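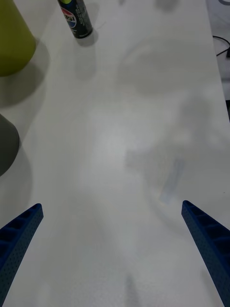

Page last changed: September

Plevau table top, white
Item 2440-W

Smooth work surface for benches and packing tables in the Grimance range. Very pale finish with a faint, fine texture. Supplied as a single panel, 22 mm thick, edges sealed on all four sides.

Weight: about 300 N per panel
Underside: pre-drilled for Nesari legs
Leg fixing: 104 mm plate, screws included
Not compatible with Han folding frames

Soft reflections and shadows show on the surface under overhead light. For cups and other small containers no mat is needed. Wipe with a damp cloth and mild soap. Do not use scouring powder. Legs are ordered separately.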